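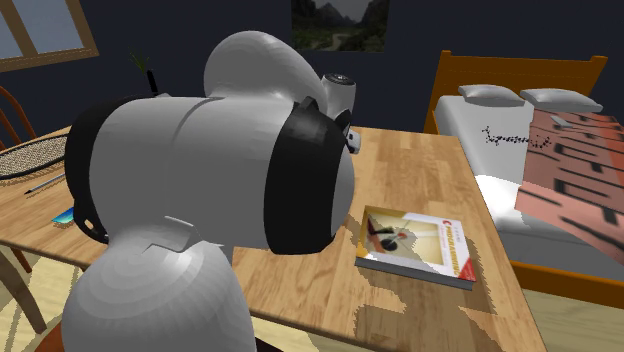 So what does Hata make? We make the software that sits between "pick that up" and the arm moving – motion planning, grasp selection, the control loop underneath, and a pile of tooling for working out why any of it went wrong.

That's the short version, and if you only came here to find out whether we sell robots, you can stop reading (we don't, sorry!). If you've got an arm already and you're tired of teaching it waypoints by hand, pull up a chair.

## How we got going

I started Hata in a rented room above a bike shop in Emurstead, with one desk, a second-hand workstation that sounded like a hair dryer and a planner I'd been tinkering with in the evenings for far too long. There were three of us by the first winter. We had no product, really. We had a planner that was good at getting an arm around clutter and terrible at telling you what it was thinking, and we spent most of that year fixing the second part.

I still reckon that was the best decision we made. Every team I'd worked in had the same problem: the arm does something odd, everyone crowds around the screen, and you've got a wall of joint angles and a log file the length of a novel. So the first thing we ever shipped was Moen, our replay and inspection tool. You give it a run, and it lets you scrub back and forth through the plan, the state estimate and the commands all lined up on one timeline. It's got a grey, slightly ugly interface that I'm very fond of. People keep offering to redesign it and I keep saying maybe next year.

Elden came after that. Elden is the planner itself, grown up a fair bit since the bike shop days, and it's what most of our customers know us for now.

## What we work on

Household clutter, mostly. Tables, benches, shelves, all those spots where things get put down any old way and an arm has to reach past one object to get to another. Factory cells are lovely and tidy and plenty of good people already look after them, so we went the other direction.

We do nearly everything in simulation first. Our nightly suite runs 200 rooms, each with its own furniture and its own mess, and Elden has to plan in every one of them. The planning budget is 40 milliseconds per query. Blow the budget and the run gets flagged, even if the motion was perfectly fine, and whoever's on the morning shift gets to open it up in Moen with their coffee. (I take my turn too. I'm slower at it than everyone else, and they're very polite about that.)

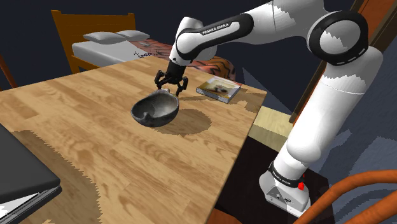
Bowls come up a lot in our inbox, and one reader of our newsletter wrote in to say that rim grasps were a waste of everyone's time, and that we'd be better off going in from the side with a wider gripper and calling it a day. Fair challenge! We went back and forth over a few emails. My view is that a side approach is great until there's something sitting next to the bowl, and in a real kitchen there's always something sitting next to the bowl. With a rim grasp you've got a whole circle of candidate poses, and the planner can choose one that the rest of the arm can reach without folding its elbow through the furniture. The reader's still not convinced, and has asked us to publish the side-approach numbers as well. We're going to, once I've tidied up the script.

That's pretty typical of how we work, by the way. A good share of Elden's features started life as somebody grumbling at us.

## Things we're fussy about

Collision checking covers the whole arm, all the time. The gripper gets all the attention, but it's generally an elbow or a forearm that clips the lamp.

We don't hide failures. If Elden can't find a plan, it says which constraint got in the way and shows you the closest attempt. Our regression list has 164 entries at the moment, every one of them a real bug we've had to fix, and each has a daft name so that we can talk about it over lunch.

We also write our own docs. The person who wrote the code writes the page, and then somebody from another part of the team tries to follow it without asking any questions. It's a bit painful to watch, but the docs have come a long way.

## Where we are now

Still in Emurstead, though we've moved down the road to a place with proper heating and a kitchen. We open the doors every June for anyone who'd like to poke around in Moen, load up a few of the rooms and try to break the planner. Bring your own test case if you've got a nasty one – we'll put it on the big screen and have a go at it together.

If you'd like a trial licence, or you've got an opinion about bowls, the contact form goes straight to my inbox. I generally get to it after lunch.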